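Plustley Returns and Kitchenware: automation of the checking benches
Progress report to the Burnmont Workplace Change Fund
Second reporting period, to the end of December
Prepared by Arsen Skoryk, project lead

1. What the grant covers

The grant pays for two-armed robots at the checking benches in our Planow building, for the simulation work that comes before each change on the floor, and for the paid hours our bench staff spend learning the new jobs. It does not cover the conveyor, which Plustley is funding itself.

Returned goods come to the benches in mixed totes. Until this year every item was lifted out, opened, turned over, wiped and put on a shelf by hand. The two lines in the grant are small electronics, mostly laptops, and kitchenware, mostly dishes and serving pieces. There are 27 people on the benches across both shifts. Nobody has been let go in this period and no one's base hours have been cut.

2. Work done this period

The simulated bench is finished. It has a white table, the cabinets behind it and both arms, and our supplier, Bilyk, runs it on a computer in the training room. Every new task is tried there before it goes near a real bench. We ran 2,000 trials of the laptop task in the period. Of these, 1,659 finished without a stop. The rest were sorted by cause, and the largest group was the arm approaching too low on the side nearest the palm rest.

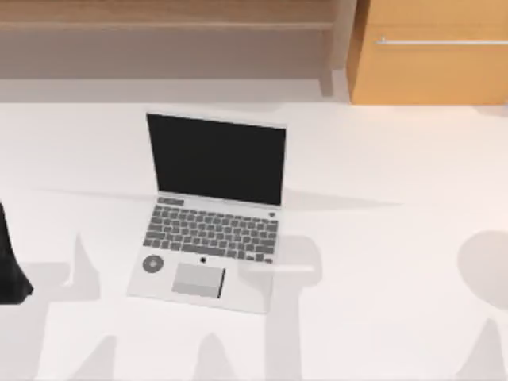

Bench staff have been part of this from the start of the period. Five of them were released from the line for half of each shift to sit with the Bilyk engineers, go through the failed trials and say what they would have done with their own hands. Much of what they said went into the settings. The approach to an open lid was slowed down, and the arms now wait clear of the machine until the lid position has been checked twice.

The release time was harder to organise than we expected. On the early shift it left the kitchenware line short between 6 and 8 a.m., when the totes are heaviest. We moved the release hours to the afternoon and the problem eased, though the late shift now has less contact with the engineers than it should.

3. What has changed for the people at the benches

The lifting has gone down on the electronics side. One real bench has been running with the arms for part of each day, and the person there no longer takes items out of the tote. They watch the arms, deal with stops, and make the decision on grading, which stays with a person under the agreement we signed with staff before the project began.

It is a different kind of tired, according to most of those who have tried it. Shoulders and wrists are better. Eyes and concentration are worse, and a full shift of watching is too long. We now rotate people off the automated bench every two hours and will keep doing so while we look at the matter properly.

Pay has been the most common question at the staff meetings. The bench minder role is graded one step above the old checking role, and anyone who completes the training moves up whether or not there is an automated bench free for them. This was in the original budget and is on track.
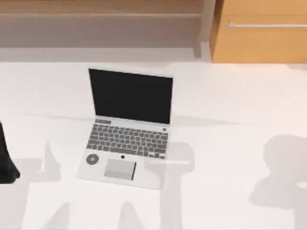

Two hours is still long if the arms keep stopping, one of the late shift wrote on the comment sheet we passed around after the last meeting. You can't settle into anything. You walk over, clear it, walk back, and it stops again. I'd sooner do the laptops myself on a day like that, and I'd like to be allowed to say so without having to ring a supervisor. The training was good and I want more of it, but put it on at a time when lates can come.

We have acted on the first part of this. From next period the bench minder can switch a bench back to hand work on their own judgement and record the reason afterwards. The training times are being redone with the late shift in the room.

4. Kitchenware

This line is behind the electronics line by design. Dishes vary more, and many are glazed, which makes the surface hard for the cameras to judge. The simulated kitchenware task is set up and the first runs have been made, with the gripper coming in at the rim. 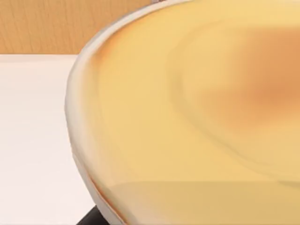
We do not yet have a success figure we would be comfortable reporting. The staff view is that round, heavy pieces should be held from two sides and never tipped, and the next set of runs will follow that. We have also agreed that chipped or cracked pieces will stay with people for the whole of the grant, whatever the results, as the cost of a broken dish on a bench is a cut hand.

5. Spending

Spending on simulation is on budget. Spending on training hours is under budget because of the release problem described in section 2, and we ask the Fund's permission to carry the unspent amount into the next period for late shift sessions. Equipment spending is slightly over. The guarding around the first bench had to be rebuilt after the safety walk-through found that a person of average height could reach over it. Plustley has met that cost and it is not claimed here.

6. Next period

A second electronics bench will go over to part-day running once the low approach has been fixed and rerun in simulation. Kitchenware will stay in simulation only. We will repeat the staff survey on strain and tiredness, using the same questions as last time, and attach the full results to the next report along with all written comments. The revised rotation plan will go to staff for comment first and to the Fund after that.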